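Tomatoes and oranges in the same bowl?
Harkholm Allotments forum > Kitchen and storage

pipkin_502
Posted 2020-04-06
Trying to shop less often, so I want things to last. Everything goes in one bowl on the table at the moment.

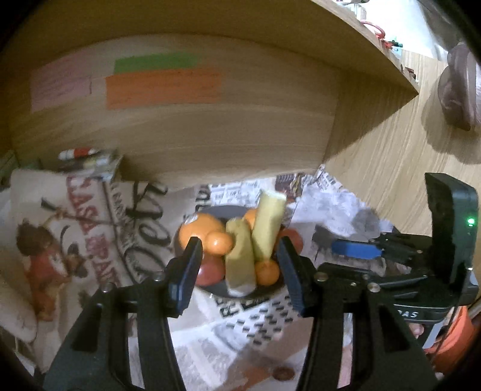

The bowl this morning, newspaper still down.

Should I be splitting it up?

wusdale_plot2
I'd take the tomatoes out. They bruise if an orange sits on them. Mine go on a plate, stalk end down, and last a week or so.

greta_beans
Disagree. I've kept tomatoes in with citrus for years and never lost more than the odd one. I'd worry about the mandarins first, they go mouldy underneath and you don't see it until you pick one up.

wusdale_plot2
Depends how full the bowl is. That one is packed tight.

flolholm
What are the pale green ones standing up in the middle? If they're any sort of squash or courgette, a cut one wants to be in the fridge.

greta_beans
Agree with that. Wrap the cut end.

pipkin_502
Thanks both. Tomatoes are on a plate now and the green ones have gone in the fridge. Leaving the citrus where it is.

wusdale_plot2
Turn the mandarins every 2 days.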